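Stillach Round Table, marble pattern

Home > Dining > Tables > Stillach

The Stillach is a large round table with a white top, patterned like marble in brown and grey. It is made for kitchens where the table does most of the work: unpacking the shopping, sorting the cupboard, then supper. There are no corners to catch a hip on, and you can reach the middle from any chair.

The veining differs from one top to the next. Some have a single strong brown streak, others have several thin grey ones. We can't match a top to a photograph, but you are welcome to come to the Flulledham showroom and pick from what is in stock. Ask for Tiburcio Barajas, who looks after the tables.

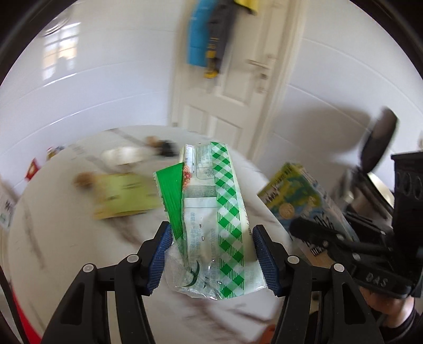

Stillach top in white with brown and grey streaks, with food packets.

Seats 6. If you need room for more, look at the Cistero, which is oval and comes with an extra leaf.

Care

Wipe with a damp cloth and a little washing-up liquid, then dry. Don't use scouring powder, bleach or limescale remover. Put a mat under hot pans. Tea, red wine and turmeric should be wiped up the same day. Crumbs and grit from dry food packets are best brushed off before you wipe, as they can leave fine scratches.

Delivery and fitting

The table comes in 3 boxes. Two people are needed to lift the top. Fitting the base takes some 2 hours and the tools are in the smallest box. Please measure your doorways and any turn in the stairs before you order. We deliver to the room of your choice on the ground floor only.

Orders placed after December 24, 2025 will go out in the new year.

Returns

Unused tables can be sent back in their own boxes. Tops chosen in person at the showroom can't be exchanged for a different pattern.

Product code: 254
Goes with: Sproģis chair, Sproģis bench
Spare feet and fixings: ask at the showroom or by post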